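> On Tuesday Rory Ritchie wrote:
>
> Can someone tell me what finish Kinnear used on the pine stock? I have 8 boards left from the July order and want to match them. Also, is Vadano still the cheapest for oil, or should I switch to Huvo?

Rory,

Kinnear sold that pine bare. Whatever is on your older boards was put on by the shop that cut them, so you will have to match by eye. Start with a scrap, sand it to the same grit as the old piece, and try one coat before you buy a full can.

On price, I paid 40 dollars for the Vadano oil last time and the Huvo was a little less for the same size can. Vadano goes on thinner and takes longer to cure. Huvo gives more yellow, and you may not want that on wood that will darken on its own anyway. For a kid's room or a hallway I would use Vadano and leave it a week before loading anything onto it.

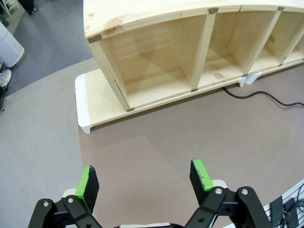 Pine cubby shelf, three of the compartments.

Knots are the other thing to plan for. Oil alone won't stop resin from coming through, and it shows up most in the first summer. Wipe each knot with alcohol, let it dry, then put a thin coat of shellac over it. Do the knots before you oil. If you do it afterward the shellac sits on top and you get a shiny spot.

> Does anyone have the article number for the small brackets? The list I have stops at 100.

The longer list from Cundier has them under 472. They come without screws. I use short pan heads and drill a pilot hole every time, as the pine splits easily near the end of a board.

If you still have the receipt for the July boards, check the thickness on it. There were two sizes going out that month and they don't mix well on one shelf.

I can mail you a scrap with Vadano on one half and Huvo on the other. Send me your address off list.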